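The Bottle Shelf: Gallery

Kausar Yousafzai wants everyone on the Isari pantry page to say where they stand on soy sauce, so fine. I stand near the door. I have bought six dark bottles since August and I'm still not convinced that price tells you much. The people at Clodadgate will sell you a "reserve" for almost 53 dollars and hand you a tasting card with it. I kept the card. It says "deep" twice.

A few pictures and a few complaints follow. Click through at your own pace.

Foil on the neck 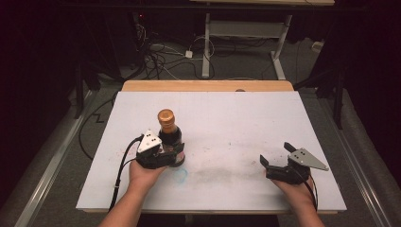
Does foil around the neck keep a sauce fresher?

Once the cap has been opened, foil does very little for what's inside. Keep the cap tight, put the bottle in the fridge, and use it up while it still smells good. Foil can show you that a new bottle hasn't been opened, and it looks nice on a shelf. I suspect the second part sells more bottles. Tassanee Tanasarn disagrees with me on this and has written 772 words about it, which you can find under Letters.

Dark glass

I get asked about this one a lot, mostly by people who have just paid extra for it. Light does wear on a sauce over time, so dark glass makes some sense in a shop window. Mine live in a cupboard with the door shut. The Undumgate catalog gives the glass a whole page and the beans a single sentence, and I'd like to see that the other way around.

Front labels
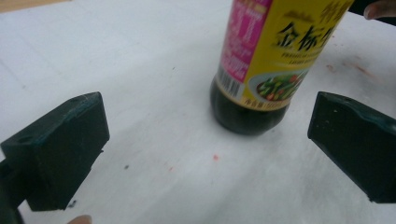 My rule for labels is to turn the bottle around before believing anything on the front. Words like "special" and "gold" may tie back to a real grade, or they may be there because a designer had room. This one puts 金标, "gold label," in big characters on a yellow background, with a plate of green vegetables printed lower down. The vegetables look good. They tell me nothing about the sauce. What I want is the ingredient list, the sodium, and a protein or nitrogen figure if the maker bothers to give one. Iason Drakos says I take the fun out of shopping. He also owns 2 bottles of the Clodadgate reserve and hasn't opened either of them.

If you want to argue, try it at home first. Pour a little of each sauce into plain white saucers, have somebody else shuffle them, and taste with plain rice. Charalambos Panagiotou did this at Sotiropoulos and picked the cheap one, then asked to go again.

Last updated 2/11/26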